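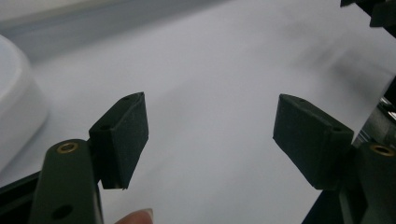 Calibrating gripper opening width from wrist video

This page explains how we recover the opening width of a hand-held gripper from its own video, without an encoder on the fingers. The method is part of the Clomis demonstration pipeline. It needs a rigid camera mount, a white tabletop and a short calibration clip for each tool.

Why width matters

A demonstration recorded with a hand-held gripper has to be turned into commands for a robot arm. The pose of the hand comes from visual tracking. The opening of the fingers has to come from somewhere else. Earlier versions of our pipeline used a simple open or closed label. That was good enough for blocks and cups. It failed on thin lids and soft containers, where the policy closed too far and pushed the object away or bent it.

A continuous width value fixed most of those failures. The rest of this page is the procedure for getting one.

What you need

A gripper with two fingers that move together through a linkage.
A camera fixed to the gripper body so that both fingers stay in view over the full range of travel.
A caliper.
The Spanos annotation tool, or any tool that lets you click points and save pixel positions.

Step 1. Pick your reference points

Choose one point on each finger that stays visible at every width. Do not use the edge of the pad. Pads wear, and a new pad never sits in exactly the same place as the old one. A screw hole in the finger or a metal insert in the linkage works better. We use the brass inserts when both are in view and fall back to the screw holes when they are not.

Write down which points you used. Left and right must be a matching pair. Mixing an insert on one side with a screw hole on the other gives a curve that looks fine and is wrong by a constant.

Step 2. Record the closed position

Squeeze the trigger fully and hold it. Keep the tool still over a plain part of the table and record a few seconds. Closed means that the pads touch along their faces with normal hand force. If you squeeze as hard as you can, the pads compress and your zero moves.
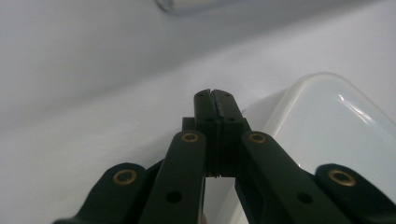
Adalberto Rangel wrote to ask whether the zero should be taken with light contact instead, because his pads are thicker and he loses resolution on thin objects when he zeroes under full squeeze. For thick pads, yes. Take both, store the light contact value as zero, and let the width go slightly negative under force. The policy has no trouble with negative values as long as the same rule is used on the robot side.

Step 3. Record the open position and the sweep

Release the trigger and record the open position the same way. Measure the gap between the pad faces with the caliper at the middle of the pads, and enter it in the calibration file.

Then open and close the tool slowly 3 times in one clip. Do not stop halfway. The sweep is what lets you fit the curve between the two ends. The linkage is not linear, so drawing a straight line from closed to open will leave the largest error in the middle, where most grasps happen.

Step 4. Fit the curve

Label the reference points in 26 frames spread over the sweep. In each frame, compute the pixel distance between the left and right point and divide it by the distance at full open. Fit a second-order polynomial from this ratio to width in millimeters. You need caliper readings at a few widths in between for this. Hold the trigger against a spacer block to get them.

Check the fit by plotting residuals against width. If they bend at one end, go back and look at the closed frames first. In most cases one point was clicked on the wrong hole.

Step 5. Run it on task data

Train the point detector on the labeled frames plus a sample from the real task. We used 2198 frames in total for the current model, drawn from kitchen and shelf tasks recorded with more than one tool. Keep at least 200 of your own frames out of training so you have something to test on.

Task data is harder than calibration data. The fingers are in shadow, the tool moves quickly, and objects with bright rims stand close to the fingers. White containers on a white table were the worst case for our first detector, which had only seen the bare table.

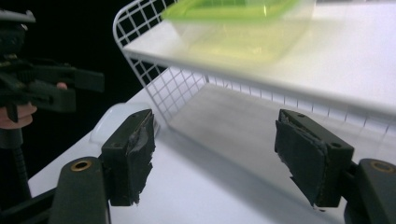
Torn pads on both fingers, with a white wire shelf behind.

Pad wear

Worn pads do not affect the detector if you followed step 1. They do affect the meaning of the width. With foam missing from the pad face, the fingers come closer together before anything is held, and the recorded width for the same object goes down. Replace the pads when the foam starts to tear, then repeat steps 2 and 3. The polynomial can be kept, but the zero has to be updated.

Results

On the shelf task, replacing the open or closed label with the continuous width reduced dropped lids the most. Rigid boxes showed almost no change. We tried the same procedure on the Tolleo and Pudora grippers. Tolleo worked with no changes. Pudora has a finger that rotates as it closes, and a second-order fit was not enough for it. A lookup table with linear interpolation did the job.

Known problems

The method assumes that the camera does not shift on the tool. If the mount gets bumped, run the closed check again before recording more data. A change in the closed ratio is the quickest sign that something has moved.

Calibration files from before October use the old field order and need to be converted before loading.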